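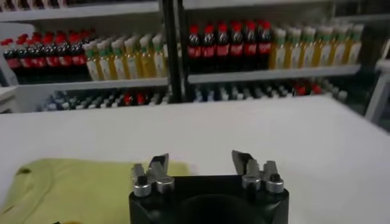
Hi everyone, and thank you for all the kind replies to my last note. I promised a longer answer on the folding project, and it has been sitting half-written in my drafts while the students and I went back and forth about which end of a T-shirt counts as the beginning. We are still on the shirts. The towels went fairly smoothly, and I think that made all of us a bit too cheerful about what was coming next, because a towel has four corners and a T-shirt has opinions. The hard part, and the one our whole club keeps circling back to, is how a run starts. We want the cloth crumpled, the way yours or mine would come out of the dryer, with the fingers wide open and well clear of it, and then the arms have to find something worth grabbing. Two of the students would like to begin from a shirt laid out flat, and I do see their point, but I'd rather we learn the messy version now than in February with parents watching.

Now, to the question from the Rosenthal group, which I'm copying in below for those who joined the list after it went out:

> On December 16, 2021, the Rosenthal robotics club wrote:
>
> Hello Mernville! We are thinking of trying cloth folding with our
> own students next term and have a few questions. Do you hold the
> shirt down with one arm while the other one moves, or do you use
> both at once? Do your grippers pinch the table? Ours do, and the
> sound is awful. And how many practice runs did you need before it
> was worth looking at the results? We have one table and a very
> small closet, so please be gentle with us.

Taking these in order, more or less. Yes, one arm holds and the other moves, at least for the later folds. We tried both arms at once for everything and the shirt kept creeping toward whichever side was pulling harder. With one hand resting on the fabric, the other is free to come up, go around, and get ready for the next pinch. The students call this "the paperweight," and they are very proud of the name, so please use it if you borrow the idea!
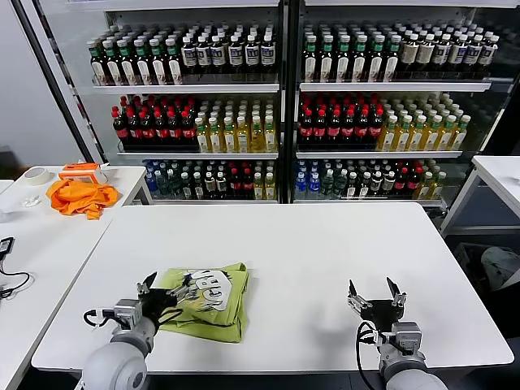 The paperweight at work: left gripper down on the folded lime-green shirt, right one up and open.

As for pinching the table, oh my, yes. Ours did it all through the fall. What helped us was having the students drive the arms by hand very slowly and stop just short of the surface, over and over, until they had a feel for it. It's dull work and they grumbled, but they got good. One of them also made a small change in Undeck (that's our little control program, I'll send the files to anybody who wants them) so that the arm slows down on its own near the table. It still clicks now and then. I have learned to drink my coffee through it.

On practice runs, we have 556 saved so far, and I would say we started seeing something sensible once we threw out the ones where the student driving had lost patience. You can tell which those are! Please don't be put off by the number. A good session gives us 40 or so if nobody is hungry, and your club will find its own pace. I would much sooner have a short afternoon of careful folds than a long one where everyone is racing to get home.

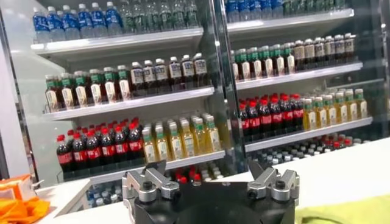
One more thing I'd pass along is to switch colors early. We had stayed with a single shirt for weeks and the students grew very fond of it, and then the first different one threw everything off. Also printed shirts are harder than plain ones, or at least they seem to be for us, and we haven't worked out why. If anyone on the list has a theory I would love to hear it, even a half-baked one.

The Ciluteck meet is still on our calendar and we plan to bring the shirts and the towels both. Rosenthal, you would be very welcome to share our table if you don't want to haul your own. Tell me how much room you need and whether your students mind sitting next to ours, who sing.

I still owe the list our notes on cable routing. They're coming, I only have to find the page where I drew the loop by the wrist.

Warmly,
the Mernville club advisor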